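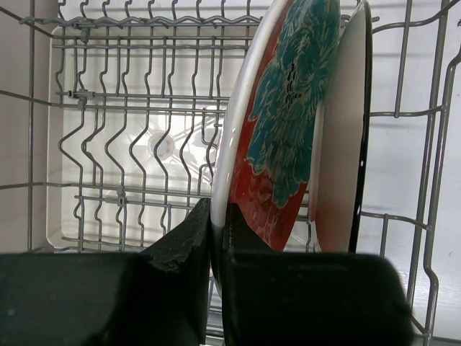 Moving my grandmother's dinner service

I have now moved house with the same dinner service three times, and the last move, from Bornside to Iltport, was the only one where I did it properly. A few people asked how, so I am writing it down before I forget.

The service was my grandmother's. She bought it in pieces over a good many years, a bit whenever there was money, and it doesn't all match. Some of it was everyday and some was for Christmas and funerals. When she died my aunt didn't want it and my mother had no room, so it came to me in tea chests, wrapped in newspaper. I was living in one room at the time and the chests served as a table until I got a real one.

The first move cost me a gravy boat and two saucers. I had packed the plates flat in a big box, one on top of the other, and somebody put the box down hard. The second move was worse. I used towels, which slide about, and I filled the boxes too full to lift.

This time I read up on it. Plates travel better on their edges, like records in a crate. Each one gets its own two sheets of paper, then they go in a row with crumpled paper underneath and on top. Small boxes only. I ended up with 11 of them, and none weighed more than I could carry up a flight of stairs. Cups went in the top layer with their handles stuffed.

I bought plain packing paper instead of saving newspaper. Newsprint comes off on everything and I didn't fancy washing the lot at the other end. I ordered 1000 sheets from Selisum, far too many, and the rest is under the bed.

The removal quote was £1215, which seemed a lot for a flat my size, but it included the piano. I took the china myself, in the car, in two trips. It is roughly an hour each way if the bridge is open. On the second trip it wasn't.

Nothing broke. One tureen lid has a chip I don't remember, but I think it was there before.

The new kitchen has a deep cupboard by the window and the everyday things live in there now. The good ones are still in their boxes in the back bedroom. I need shelves first, and the wall in there is lath and plaster, so that is a job for March.

Posted 2021-02-19

Comments (3)

liao_garden: We did ours flat in 2 boxes and lost eight bowls. Wish I'd read this first.

Tealeaf: Do you put them in the dishwasher? I was told never to with anything that has gold on it.

Blog author: By hand for the old ones. The newer white ones go in the machine and have been fine so far.

Contact | Copyright, all rights reserved | Back to top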